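Stone Surfaces Technician (Worktops and Tabletops), Skadard
Posted Mar 10, 2018 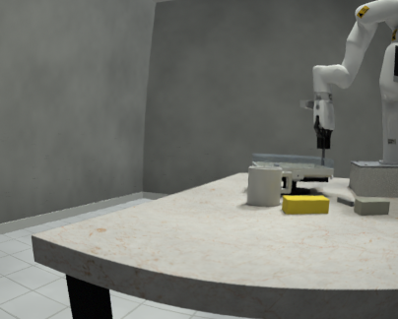
Tabletop surface, cream with faint orange and reddish veining.

Warine supplies and fits stone and stone-effect surfaces for kitchens, shops and public buildings. We have a vacancy for a technician at the Skadard workshop, reporting to the workshop manager.

Duties
Templating on site and transfer of dimensions to cutting drawings.
Matching of veining across joints before cutting.
Edge finishing, sealing and repair of chips.
Inspection of finished pieces against the order sheet.

Requirements
At least 4 years' experience in stone, tile or solid surface work.
Ability to read technical drawings.
Full driving licence. Site visits are mainly in the Osach area.
Experience with pale veined material is an advantage.

Terms
Permanent post, 37 hours per week, with a probation period ending in November. Pay is £13 per hour, with overtime by agreement. Work clothing and hand tools are supplied. The workshop completed 579 orders last year, of which 176 included fitting.

Applications
Send a CV and the details of two referees to the Warine office, Honkanen Yard, Skadard, quoting "Surfaces Technician". Shortlisted applicants will be asked to complete a short practical test in edge finishing.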